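20 August 2018
Tape room notebook, Tunder project

Good long day on the Tunder reels, and I want to get it all down before I forget which notes belong to which box. For anyone picking this up cold, we are putting together the sound for the documentary on Ema, the singer, and almost everything we have from her early band years is on quarter-inch tape that lived in her sister's attic until April. Some of it is lovely. Some of it is going to need a great deal of patience, and I've only got so much of that after lunch.

Started with reel 14, labeled "Pundodeo, second night" in green marker. Pundodeo was the dance hall where they played most of that first winter, and I had been looking forward to this one for weeks (I may have mentioned it to a few of you more than once, sorry!). It had been in the incubator at 50 degrees Celsius for the usual stretch and had cooled overnight in its box. No squeal on the first pass, and hardly any shedding on the guides. I cleaned the heads anyway at the halfway splice and found only a light brown smear on the swab, so I kept going.

The show itself is terrific. She must have been nineteen, and she's already doing that thing where she hangs back behind the beat and lets the drummer worry about it. The bass amp is much too loud and the room is all over everything, but I wouldn't touch that. There's a long stretch between the fourth and fifth songs where she tunes, talks to the crowd, laughs at somebody, tunes again. I've marked the whole thing as a keeper. The director wants talk between songs wherever we can find it, and this is the warmest bit of talk I've heard so far.

Azimuth took me longer than it should have. The first half of the reel was recorded on one machine and the second half on another, or else somebody bumped the head in between, because the top end went dull right at the splice and I had to set it again by ear. I used the hi-hat, then checked it against the applause. Please don't assume one setting will do for a whole reel in this batch. Reels 9 and 11 did the same thing to me last week and I ought to have written it down then.

File notes. Transferred flat at 96/24, no noise reduction, both directions checked for quarter-track (nothing on the back side except a few seconds of somebody counting in). The counter on the old deck read 2,292 at the splice and 2,743 where the music stops. I know the counter isn't worth much between machines, but the band's own log sheet uses those numbers, and it's nice to be able to match them up. Their sheet says the encore starts right after the splice, and so it does.

Reel 15 was less fun. Same hall, same green marker, but the tape inside is a different brand from the box and the first minutes are badly cupped. I ran it at low tension and got dropouts on the left channel all through the opening number. After that it settles. I'd like to try it again on the other deck once the new pinch roller is in, so please leave it on the top shelf, tails out, and don't let it go back to storage yet.

I also spent a while on the poster question. The film people want to say 3,000 came to the harbor show, which is the number printed in the program for the reunion. The only ticket stub count we have in the folder doesn't cover the gate sales, so I can't confirm it or knock it down. Listening to the crowd on reel 12 it's a big, happy noise, but a couple of microphones near the front will make any crowd sound enormous. I've written back and suggested they let her tell it in the interview and leave the number off the screen.
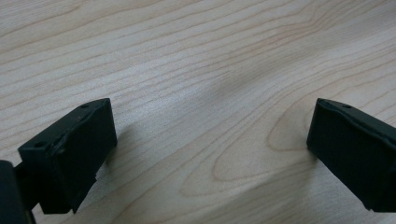
Tshepo Mofokeng read through the first part of these notes over coffee and thinks I'm being too gentle about reel 15, that the cupping will only get worse every time we spool it, and that we should do one more careful pass on the good deck this week and then live with whatever we get. He'd also check the Van der Merwe cassettes for the same opening number before spending another hour on it, as somebody in that family apparently taped from the balcony on both nights.

I think that's fair, and I had forgotten the cassettes completely. They're in the gray crate with the radio interviews, not yet cataloged. A balcony recording won't cut together with the desk tape without a fight, but for the length of one song under somebody talking, it might do very well.

To do next: fit the pinch roller, demagnetize before anything else goes on, pull the Van der Merwe crate, send the between-songs talk from reel 14 over to the editor with the encore attached. Reels 16 and 17 go in the incubator tonight. Swabs are nearly out again, and I've put them on the order sheet with splicing tape and a box of white leader.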